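Callitz 전선 말단 처리용 주석 와이어 – 제품 안내

Virnon 공구 및 재료 > 납땜 재료 > 주석 와이어
제조: Sultus
품명: Callitz 주석 와이어 (릴 타입)
취급: Virnon 온라인 숍, 매장 수령 가능

제품 소개

Callitz는 전선의 끝부분에 주석을 입히는 작업을 위하여 만들어진 와이어형 땜납입니다. 일반적인 기판 납땜에도 사용하실 수 있습니다만, 저희가 이 제품을 추천드리는 용도는 연선의 말단 처리입니다. 여러 가닥으로 된 구리선은 피복을 벗기면 가닥이 쉽게 벌어집니다. 벌어진 가닥은 홀에 잘 들어가지 않으며, 옆 단자와 닿을 위험도 있습니다. 말단을 미리 주석으로 굳혀 두면 이러한 불편을 많이 줄일 수 있습니다.

플럭스는 와이어 안쪽에 들어 있습니다. 별도의 플럭스를 바르지 않아도 새 전선에서는 주석이 고르게 퍼집니다. 오래 보관하여 색이 어두워진 구리선의 경우에는 액상 플럭스를 조금 함께 사용하여 주십시오. 냄새는 이전 제품보다 약한 편이지만, 환기는 꼭 필요합니다.

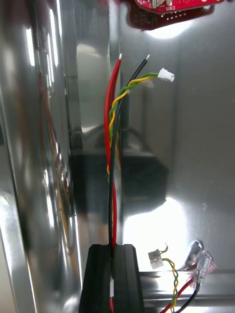
피복을 벗기고 주석 처리한 적색 및 흑색 전선의 끝

주요 특징

무연 합금입니다. 납이 포함된 제품을 찾으시는 경우에는 같은 카테고리의 다른 상품을 확인하여 주십시오.
플럭스 잔사가 옅은 색이며, 말단 처리 후 대부분의 경우 닦지 않고 사용할 수 있습니다. 코팅 작업을 이어서 하시는 분은 세척을 권합니다.
릴 옆면에 와이어 고정 홈이 2개 있습니다. 사용 후 와이어 끝을 홈에 끼워 두시면 풀리지 않습니다.
릴 중심의 구멍은 Hviid 스탠드의 축과 맞습니다. 다른 회사의 스탠드는 축의 굵기가 서로 달라서 맞는지 보증해 드리기 어렵습니다.

제품 사양

형태: 플럭스 내장 와이어, 원형 릴
합금: 주석-구리 계열, 무연
와이어 굵기: 0.8 mm
릴당 중량: 100 g 또는 1000 g
플럭스 종류: 로진계, 무세척형
보관 조건: 직사광선이 없는 건조한 실내
보관 기간: 개봉 전 2년
색상 표시: 릴 라벨 회색

사용 방법

먼저 전선의 피복을 필요한 길이만큼 벗깁니다. 기판의 홀에 넣는 전선이라면 짧게, 탭이나 러그에 감는 전선이라면 조금 길게 벗기시는 것이 편합니다. 가닥을 손가락으로 직접 비비면 피부의 기름이 묻습니다. 되도록 장갑을 사용하시거나, 벗겨 낸 피복 조각을 끝까지 빼기 전에 그 조각을 잡고 돌려 주십시오. 꼬는 방향은 원래 가닥이 감긴 방향과 같게 합니다.

전선은 클램프에 가볍게 물려 고정합니다. 강하게 물리면 부드러워진 피복에 자국이 남습니다. 인두 팁을 젖은 스펀지 또는 황동 클리너로 닦은 다음, 구리선의 아래쪽에 팁을 대고 위쪽에서 Callitz를 공급합니다. 와이어를 팁에만 녹여서 옮기는 방법은 플럭스가 먼저 타 버리기 때문에 권하지 않습니다. 주석이 가닥 사이로 스며드는 것이 보이면 바로 와이어를 떼고, 그 다음에 인두를 뗍니다.

피복 바로 앞에는 주석이 들어가지 않은 구간을 조금 남겨 주십시오. 피복 안쪽까지 주석이 올라간 전선은 그 경계에서 꺾이기 쉽습니다. 진동이 있는 기기에 쓰는 전선이라면 특히 주의가 필요합니다.

처리가 끝난 전선은 충분히 식힌 후에 만집니다. 표면이 거칠거나 뾰족하게 솟은 경우에는 와이어를 조금만 더하면서 다시 가열하면 대체로 정리됩니다. 두 번 이상 가열하여도 모양이 좋지 않으면 잘라 내고 새로 하시는 쪽이 빠릅니다.

사용에 적합하지 않은 경우

나사로 조이는 단자대에는 주석 처리한 연선을 넣지 마십시오. 주석은 눌린 상태에서 천천히 변형되므로 시간이 지나면 조임이 느슨해질 수 있습니다. 이런 단자에는 압착식 페룰을 사용하시면 됩니다. Sultus의 페룰 세트는 9종의 규격이 한 상자에 들어 있으며, 압착 공구는 따로 구입하셔야 합니다.

알루미늄 전선에는 이 제품이 붙지 않습니다. 에나멜선은 코팅을 제거한 다음에 사용하십시오. 식품이나 음용수에 닿는 부품에도 사용하실 수 없습니다.

작업대 정리에 대하여

말단 처리는 한 번에 여러 개를 하는 경우가 많습니다. 처리 전과 처리 후의 부품이 섞이면 다시 골라내는 데 시간이 걸리므로, 테두리가 있는 얕은 용기를 나누어 쓰시는 것을 추천합니다. 용기 테두리에 유성 펜으로 표시를 해 두면 구분하기가 쉽습니다. 뜨거운 부품은 플라스틱 용기에 바로 넣지 마시고, 금속 트레이에서 식힌 후에 옮겨 주십시오.

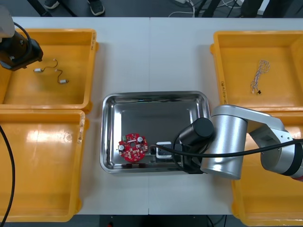

노란색 플라스틱 용기 4개와 스테인리스 트레이를 놓은 작업대

용기와 트레이는 본 상품에 포함되지 않습니다.

함께 구입하시면 좋은 상품

Hviid 릴 스탠드: 1000 g 릴까지 올릴 수 있습니다. 바닥에 고무 발이 있어 와이어를 당겨도 잘 밀리지 않습니다.
Sultus 와이어 스트리퍼: 연선용. 날 교환이 가능합니다.
Sultus 황동 클리너: 젖은 스펀지보다 팁의 온도가 덜 내려갑니다.

주문 및 배송

오후 2시까지 결제가 확인된 주문은 당일에 발송합니다. 100 g 릴은 8개 단위의 묶음 포장으로도 주문하실 수 있으며, 이 경우 릴마다 개별 라벨이 붙어 있습니다. 1000 g 릴은 무게 때문에 다른 상품과 따로 포장되는 일이 있습니다. 배송비는 한 번만 계산됩니다.

매장 수령을 선택하신 분은 준비 완료 문자를 받으신 후에 방문하여 주십시오. 매장은 오전 9시에 엽니다.

교환 및 반품

릴의 투명 포장을 개봉하신 상품은 단순 변심에 의한 반품을 받기 어렵습니다. 와이어 안에 플럭스가 끊겨 있거나 굵기가 고르지 않은 경우에는 개봉 후에도 교환해 드립니다. 문의하실 때 릴 라벨의 로트 번호를 함께 적어 주시면 확인이 빠릅니다.

안전에 관한 주의

작업 중의 연기를 직접 마시지 마십시오. 작업 후에는 손을 비누로 씻어 주십시오. 어린이의 손이 닿지 않는 곳에 보관하십시오. 물질안전보건자료는 Virnon 고객 지원 페이지의 자료실에서 받으실 수 있습니다.

1월부터 릴 라벨의 디자인이 변경되었습니다. 내용물과 사양은 이전과 같으며, 재고에 따라 이전 라벨의 상품이 발송될 수도 있습니다.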